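Home Posts Workshop notes Archive About Search

Budgeting the second year of a two-arm bench

The first-year budget for our two-arm bench was built from a quote, with a freight line and a contingency line underneath. The second-year budget is built from a log of what the bench consumed, what it waited for and what we bought in a hurry at retail price. I have spent most of November on the spreadsheet and am writing up the method while I still remember why the columns are in that order.

For context, the bench does fastening and handling work on small electrical enclosures. One arm holds or locates the part, the other carries a cordless electric screwdriver in its gripper. Green terminal connectors go in and out of the boxes in the longer routines. The software side is a package we call Irnska internally, and it has its own budget, which I am leaving out. Everything below is hardware, consumables and floor time. Amounts are in Canadian dollars before tax.

Capital against everything else

The arms were purchased through Castellanos, a regional integrator, on a single order. That order is closed and depreciates on a schedule I do not control. Second-year capital is limited to one item, a spare gripper body, and I have argued for it on lead time alone. The last replacement took 12 weeks from purchase order to receiving dock. A bench that needs both arms for nearly every routine is down for the same 12 weeks if either gripper fails, so the cost of the spare should be set against the floor time and the wages attached to it. On our figures the spare pays for itself if it prevents one outage.

I did look at a service contract instead. Vulter offers one that covers grippers, cables and joint housings with an annual visit. The visit is of little use to us, as we do the same checks monthly. The parts cover excludes finger pads and cable wear, and those are the two things we replace. I have declined it for now and noted the renewal date in case the terms change.

Cables deserve their own line. In year one they were buried under "miscellaneous". External runs get flexed, rubbed and occasionally snagged, and a replacement harness has to be routed and strain-relieved by somebody whose time is also charged to the bench. I have entered two harnesses and a day of labour for each.
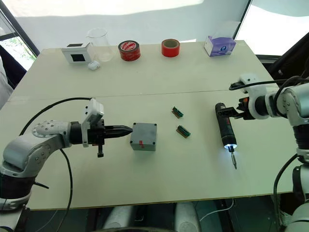 Tooling

The screwdriver is the least expensive item on the bench with a duty cycle worth worrying about. It was designed to be held by a person for a few minutes at a stretch. Clamped in a gripper and run through repeated trials, it goes through batteries and bits at a rate the manufacturer would not recognize as normal use. We buy the same model each time, because the body shape sets the grasp and a different body means re-teaching every approach.

The year-two tooling line is therefore as follows:

- 5 screwdrivers, identical model, purchased together so that they come from the same production run where possible.
- Bits in the two sizes we use, bought by the box. We discard at the first sign of cam-out and do not attempt to get the last few cycles from them.
- Chargers to match. Sharing one charger between drivers cost us more idle time last year than any mechanical fault.
- One torque tester, shared with the electronics bench, half the cost charged here.

The argument for a proper industrial spindle comes up every budget cycle. A fixed-mount spindle with torque feedback would give better data and last longer. It would also occupy the arm permanently, and the arm spends a fair share of its day doing something other than driving screws. I priced a quick-change plate to get around this and the plate, two tool sides and the air supply came to more than the year's entire tooling line. It stays on the list for year three.

Parts to work on

Enclosures were the line I underestimated most badly. I had assumed one box could be opened and closed indefinitely. A lid thread in a cast box tolerates a finite number of cycles, fewer if the bit goes in at an angle, and paint comes off wherever a gripper makes contact. A worn thread changes the seating torque, at which point the box is no longer the same test article and its results should not be pooled with the earlier ones.

We now retire a box on thread condition and keep it for grasp-only work, where the threads do not matter. The year-two figure is 18 boxes, ordered from Inon in one lot. Their finish is consistent between units, which matters more than I would have guessed. A coarse painted surface scatters light differently from a smooth one, and we lost most of a month last year to a supplier substitution that broke a detection threshold somebody had tuned too tightly. The purchase order now names the finish explicitly and states that substitutions require approval.

Terminal connectors are cheap enough that I have stopped tracking them individually. Spare lid screws are cheaper still, but running out of them stops the bench as surely as a failed gripper, so they get a minimum stock level and a bin card.

Fingers and pads

Grip pads are a consumable and should be budgeted as one. In year one we treated them as a repair item, so each change needed a repair ticket and each ticket needed a signature. The predictable result was that pads stayed in service too long. Textured pads lose bite gradually as dust and paint residue collect on the surface, and there is no single event that prompts anybody to change them. Cleaning with isopropyl recovers some of the friction. It does not recover the texture. 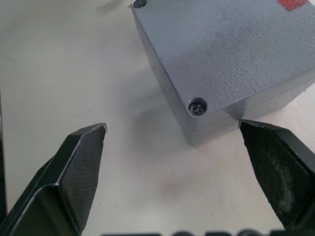 The change interval I have costed is fixed, by hours under power, with both pads on a gripper changed as a pair. Changing one side only leaves unequal friction across the grasp and the part tends to rotate as it is lifted. Pads come from the gripper vendor at a price I consider unreasonable. Third-party material cut in house is a fraction of the cost, but the thickness varied enough between sheets that our closing width calibration drifted, and recalibrating used up the savings. I have budgeted vendor pads for both arms and kept a small amount aside for another trial of sheet material with a tighter thickness tolerance.

Fingers themselves are printed or purchased depending on the routine. I have kept one purchased set per gripper in stock. Printed ones are charged to the printer's budget, a piece of accounting I inherited and intend to leave alone.

Contingency and what it is for

The contingency line is set at 3,000 and is restricted to items with a lead time that would stop the bench. Last year it went to couriers and retail markups on things that should have been in a drawer. The stock list now sits in the same workbook as the budget, with a reorder point beside each part number, and the reorder points are reviewed when the monthly checks are done.

Two items are still open. The freight estimate on the Inon lot depends on whether it ships on a pallet, and the spare gripper quote expires before our approval window opens. I have asked for an extension on the quote and will update the spreadsheet when the reply comes in.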